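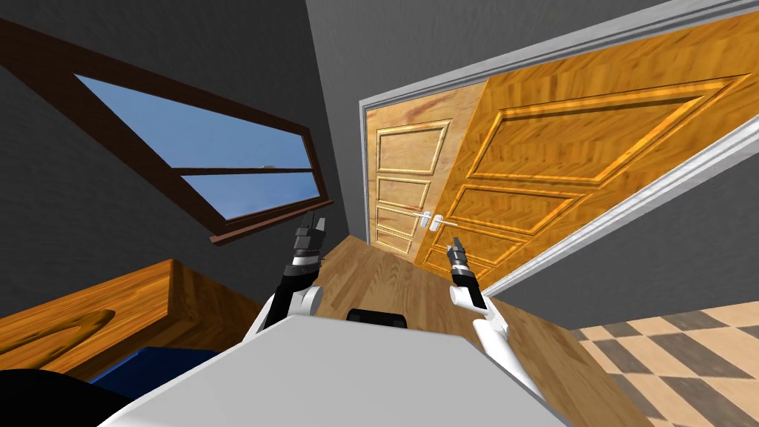

What is a prepared piano?
It is a piano whose sound has been changed by placing objects on or between its strings, such as screws, bolts, felt, rubber or paper.

Prepared piano

Preparation changes the pitch, the tone color and the length of the notes of a piano. The keyboard is played in the usual way, and the hammers strike the strings as they normally do, but the added objects alter how the strings vibrate. Most preparation is temporary and is removed after a performance.

Materials and effects

Metal objects such as screws and bolts are pushed between the strings of a single note. They add mass at one point, which weakens some overtones and strengthens others, and the result is often compared to a gong or a bell. A loose nut or washer on the screw adds a rattle. Rubber and felt absorb energy and shorten the note, leaving a dull, drum-like sound with little clear pitch. Paper or thin card laid across the strings produces a buzz.

Position matters as much as material. An object set at a simple fraction of the string length, such as one half or one third, tends to bring out a clear harmonic. Moved a short distance away, the same object gives a mixed sound whose pitch is hard to name. For this reason many scores include a table listing each note to be prepared, the material to be used, the strings between which it is placed and its distance from the damper.

Strings and pedals

In the middle and upper range of a modern grand piano, each note has 3 strings. Lower notes have 2, and the lowest have a single heavy string wound with copper. A preparation may touch all the strings of a note or only some of them. When the left pedal of a grand is pressed, the action shifts sideways and the hammer misses one string in the upper groups. A note prepared between only two of its three strings can therefore give two different sounds, depending on the pedal.

Upright pianos are seldom used. Their strings stand close to vertical, so objects laid on them fall, and the action covers much of the string length.

Related techniques

Preparation is distinct from playing inside the piano, in which the performer plucks, strokes or mutes the strings by hand. The tack piano, with metal tacks fixed to the hammers, is also usually treated separately — it alters the hammer and leaves the string untouched.

Care of the instrument

Objects should be inserted with the right pedal held down, so that the dampers are raised and not bent. Strings are parted with a wooden or plastic wedge. Screws wider than the gap can pull a string out of tune, and contact with bare fingers can lead to rust. Tuning is normally done before preparation and checked again after removal.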